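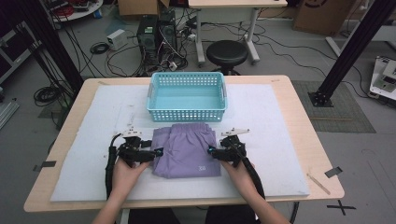

Entretien du poste de pliage : les deux pinces à main

Catégorie : Robotique – Carnet d'atelier

Le poste Girnanton a été remis en service le 25 mai 2022, après révision des deux pinces noires. Gwenaël Rey a remplacé 3 vis de mors et repris le serrage des câbles. L'intervalle de contrôle demeure fixé à 4000 cycles. Avant chaque série, l'opérateur place le tissu plié devant le panier turquoise, sur le tapis de mousse, puis vérifie les voyants bleus – à gauche d'abord. Le tapis, effiloché sur les bords, sera changé ultérieurement.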